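Horkness Stage Company is pleased to confirm that its autumn production, a new one-act drama titled Dander, will open in October at the Hilitz Street Theater. The play was chosen from the scripts received during last spring's open call and will run for 7 performances.

Dander is set over a single evening in a family home where two sisters have met to divide their late mother's belongings. The whole of the action takes place in the kitchen, and the script allows no scene changes and no intermission. Audience members are asked to arrive on time, as latecomers cannot be seated once the play has begun.

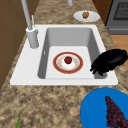
Sink and faucet set in a speckled counter.

The company received a grant of $2,000 from the Haugland Fund toward the cost of the production. The award will pay for set materials and for two evenings of open rehearsal, to which students from area high schools are invited at no charge. Each open rehearsal will be followed by a short discussion with the cast and the director.

The theater holds 387 seats. For this production the balcony will remain closed — the play is a quiet one, and the director has asked that the audience be kept close to the stage. Patrons who hold season passes for the balcony will be moved to the main floor and will receive new seat numbers by mail.

The Thursday performance will include sign language interpretation. Requests for wheelchair seating should be made through the box office when tickets are reserved. Single tickets go on sale once season pass holders have been seated.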